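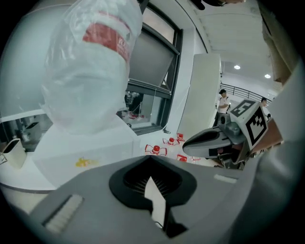 vemcombe_leitor respondeu noutro tópico que isto de perguntar a uma rede neuronal se tem a certeza é como perguntar ao vendedor se o carro é bom, e fiquei a pensar no assunto a semana toda. Daí vir aqui abrir um tópico próprio, para não entupir o outro.

O meu caso é o seguinte. Treinei um classificador de texto para separar as mensagens que chegam à loja (reclamações, pedidos de orçamento e o resto, sendo que o resto é um oceano). Tenho 1000 mensagens etiquetadas à mão por mim, ao serão, com a paciência a descer ao longo da pilha. O modelo acerta 762, o que não me envergonha. O que me incomoda é a confiança. Ele dá-me quase sempre valores acima de 0,95, tanto quando acerta como quando mete uma ameaça de processo na gaveta dos orçamentos. Errar, erra toda a gente. Errar com aquele ar de catedrático é que me custa.

A ideia era mandar para revisão humana (eu) tudo o que ficasse abaixo de um certo limiar. Com estes valores, ou não revejo nada ou revejo tudo. A saída é um softmax normalíssimo com 3 classes. Já li que o softmax "é uma probabilidade", já li que "não é uma probabilidade", e li as duas coisas no mesmo artigo. Que faço? Treino menos? Arranjo mais dados? Passo a atirar uma moeda ao ar, que ao menos essa não se gaba?

Fornlow

Pesquisar no fórum... Pesquisar Pesquisa avançada

Khaemba

O que descreves chama-se má calibração e é comum em redes treinadas até a perda no treino ficar quase a zero. A rede aprende a classe certa e depois, como continua a ser premiada por isso, vai empurrando os valores para perto de 1. O softmax garante que os números somam um. Também as percentagens de um orçamento de obras somam cem, e vê-se no que dá.

O mais barato é experimentar "temperature scaling". Não precisas de voltar a treinar nada:

Separa um conjunto de validação que o modelo nunca tenha visto. Guarda os logits, ou seja, os valores antes do softmax. Divide-os por um número T, o mesmo para todas as mensagens, e procura o T que minimiza a entropia cruzada nesse conjunto. Se o modelo for tão convencido como dizes, T vai sair maior do que 1. Depois aplicas o mesmo T a tudo o que entrar.

A classe escolhida não muda, porque dividir tudo pelo mesmo número positivo não troca a ordem. Ou seja, os teus 762 ficam 762. Muda a cara com que ele te diz as coisas.

Faz também um diagrama de fiabilidade: agrupas as previsões por intervalo de confiança e comparas a confiança média de cada grupo com a taxa de acerto. Se no grupo dos 0,95 ele acerta muito menos do que isso, tens ali o retrato. E, já agora, duas perguntas a que convém responder antes de mexer em limiares: as 1000 mensagens são de teste, ou uma parte serviu para treinar? E quantas são do "resto"? Se o oceano for grande, acertar 762 pode querer dizer pouco.

Hikcombe

mete dropout e mais camadas, a mim resolveu. se não resolver mete mais camadas

Vemcombe

Já que fui citado, mantenho o que disse do vendedor. A resposta do Khaemba está certa, mas acrescento uma coisa que me custou um verão a perceber: calibrar com T só serve enquanto as mensagens novas se parecerem com as da validação. Se amanhã começarem a escrever-te em galego ou a mandar receitas de bacalhau, a rede vai pô-las numa das gavetas com a serenidade do costume, e temperatura nenhuma a avisa de que aquilo é outra coisa. Para isso podes treinar uns quantos modelos com sementes diferentes e olhar para os casos em que não se entendem. Discordarem é bom sinal para mandar rever – concordarem já prova menos do que se gostaria.

Outra coisa, mais terra a terra. Pega nas mensagens em que ele errou com muita confiança e lê-as. Quando fiz isso com as minhas, havia 162 nessa situação, e boa parte tinha a etiqueta errada. Etiqueta posta por mim, às onze da noite. O modelo tinha razão e eu andava há semanas a ralhar com ele.

Quanto a "mais camadas", com o volume de dados que tens eu ia por aí só depois de esgotar as outras ideias, moeda incluída.

Fornlow

Obrigado aos três, em proporções diferentes. Respondendo ao Khaemba: eram todas de teste, as de treino estão noutro ficheiro, e o "resto" é mais de metade, o que de repente me parece um pormenor que devia ter posto na pergunta. Ajustei o T numa fatia à parte e deu maior do que 1, como previsto. Já há mensagens a cair abaixo do limiar. Comecei também a ler os erros mais convictos e na primeira página encontrei um orçamento que eu próprio etiquetei como reclamação. Vou continuar a ler, de manhã e com café.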